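Drying Time of Household Textiles in an Unheated Room
Student project report, Home and Textile Studies
Grerton College
Submitted Nov 13, 2022

Background

Many students in the Horulitz dorms dry their washing indoors because the basement dryers are often busy. Our group wanted to know how much the way a cloth is hung changes the time it takes to dry. We also wanted to find out if folding a cloth over a rail is as bad as people say. The project was started in April, when the heating in the building had been turned off for the season.

We limited the work to plain cloths with no print and no lining. Towels were left out because the loops hold water differently and would have needed a separate set of tests.

Method

Each cloth was weighed dry on a kitchen scale, soaked in tap water, and spun in the same machine on the same setting. It was then weighed again and hung in one of 3 ways: flat over a line, folded double over a rail, or pinned by two corners. We weighed it every half hour until the weight stopped changing. A cloth counted as dry when two readings in a row were within 2 grams of its starting weight.
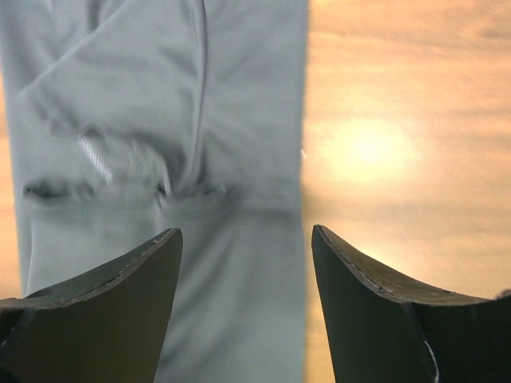 The window was kept closed during all runs. We wrote down the room temperature and the humidity at the start and end of each run, using the meter that belongs to the department. In all we made 52 runs, which gave us 376 weight readings. Four runs had to be repeated because the scale had been moved and not set back to zero.

The spin setting mattered more than we expected when we were planning. In the trial runs we used the short spin, and the cloths dripped for so long that the first readings were of little use. All the runs in this report use the long spin.

Results

Cloths pinned by two corners dried fastest on nearly every day we tested. Cloths laid flat over a line came second. The folded ones were always last, and the inner layer was still damp when the outer layer felt dry to the hand. Turning the folded cloth once, halfway through, removed most of the difference between it and the flat one.

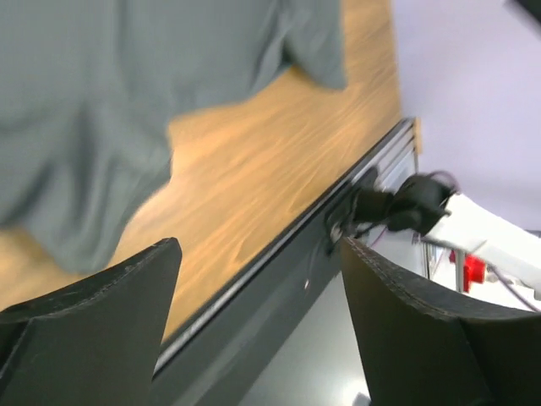 Thicker cotton took longer than thin cotton in all three positions, but the order of the positions stayed the same. The polyester blend we bought under the name Estrella lost most of its water in the spin, so its times were short and hard to compare. On humid days everything slowed down, and the folded cloths slowed down the most.

Problems

The readings are only as close as the half hour between them. A cloth that dried five minutes after a reading was recorded as drying at the next one. Handling the cloth for weighing also moved the air around it – we do not know how much this helped it dry. A hanging scale would solve both problems, and the physics lab has one that can be reserved.

Further work

The next group could test a small fan, or a cloth hung near an open window. We would also like to see the runs repeated in the Pleltulura building, where the rooms are larger and face north. The weight tables and our blank recording sheet are in the department folder.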